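Simulation Group Update: Kitchen Set, Second Collection Round

Collection for the second round of the kitchen set closed on Thursday. The round added 857 accepted demonstrations to the Zitness store, all of them teleoperated in simulation with the single-arm model. Rejected attempts are kept in a separate folder with a reason code and are not used for training at this stage.

The round was limited to two task families: taking food items out of the refrigerator, and carrying items in a bowl across the kitchen. Both had poor coverage in round one. Operators worked in blocks of 25 attempts, with a forced reset of the layout between blocks. The reset draws new start poses for the arm and new positions for the food, and picks wall and floor finishes from the Lestel texture pack.

Refrigerator tasks start with the door already open. Door opening is a separate skill with its own data, and mixing the two in round one made it hard to tell which part of an episode had failed. Shelf contents are kept sparse for now. Small items near the back of a shelf are the difficult case, as the arm has to clear the side wall on the way in and the shelf above on the way out. 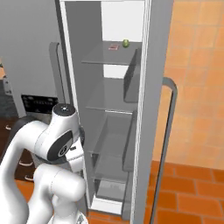 Refrigerator task, door open, with two small items on the top shelf.

Operators are asked to approach slowly for the last part of the reach and to pause before closing the gripper. The pause gives the segmentation script a clean boundary between reach and grasp. Episodes without a usable pause can still be cut by hand, but this takes longer than recording a new one. Please re-record.

Bowl tasks gave more trouble. The contact settings used in round one let items slide through the bowl wall when the arm turned quickly, and 89 episodes had to be dropped for that reason alone. The Grurard physics build in use since July has a smaller time step and handles this better, at the cost of slower playback on the older workstations. Operators on those machines should lower the preview quality and leave the time step as it is. Changing the step partway through a block makes the whole block unusable.

Bowl contents are drawn from the same food list as the refrigerator tasks. Long items are of most interest because they shift the load to one side, and the policy trained on round one data did not correct for tilt. Camera views are stored for every step along with joint positions and gripper state. Object poses are logged too, but are held out of the policy input and used only for scoring.
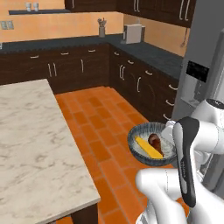 Rahimi wrote in after the draft went around to ask that recovery attempts be kept as well. If an item rolls and the operator brings it back under control, the episode currently gets a reason code and is set aside, and those are the motions the policy has never been shown. The request has been accepted for a trial. A first batch of 38 recovery episodes will be moved out of the rejected folder, labeled by hand, and added to one training run. The comparison run will use the same seed and leave them out.

Round three opens once the reset script has been patched to stop placing food items inside each other. Block sign-up is on the group page, and morning slots are still open. Check the build number in the lower status line before the first attempt and enter it in the block log.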